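Home Browse Topics Ask Log in
2 min read

Masking tape marks on a dark wood desk: how do I keep things in place without them?

Ilgın Coşkun
I have a dark wood desk, walnut grain, bought used from Bestwood for $79. I don't know what the finish is. I keep a sheet of paper on it with pencil circles drawn to show where things go, and each corner is held down with masking tape. There's also an open cardboard box for small parts.

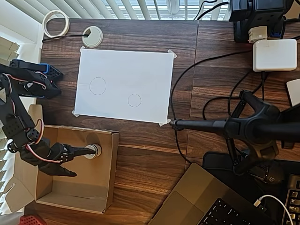 Betmont, December

The last sheet was down for 30 days and left a sticky patch at each corner. I wiped them with a damp cloth and it did nothing. What takes the residue off, and what should I use to hold the paper from now on? It can't slide, or the circles are no use to me.

Florel
Rub a little vegetable oil on the patch, leave it a few minutes, wipe, then go over it with a drop of dish soap in warm water and dry it. Try it somewhere hidden first. Skip acetone, it can strip the finish. For the new sheet, use painter's tape marked for delicate surfaces and change it every couple of weeks. Pull it back slowly and low to the desk.

The box can move too. Cardboard slides easily on a smooth top, so put a piece of rubber shelf liner under it. If small things get lost along the walls, cut the sides down with a utility knife until you can see the floor of the box.

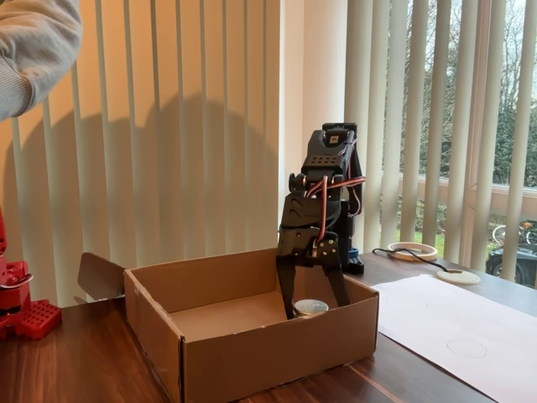 Võ
Shelf liner is fine for a day but I wouldn't leave it. Mine was down 29 days and it marked the varnish worse than any tape. I use felt under the box now. It slides a bit.

Ilgın Coşkun
The oil worked on three corners. Doing the last one again tonight.

Contact | Terms | Back to top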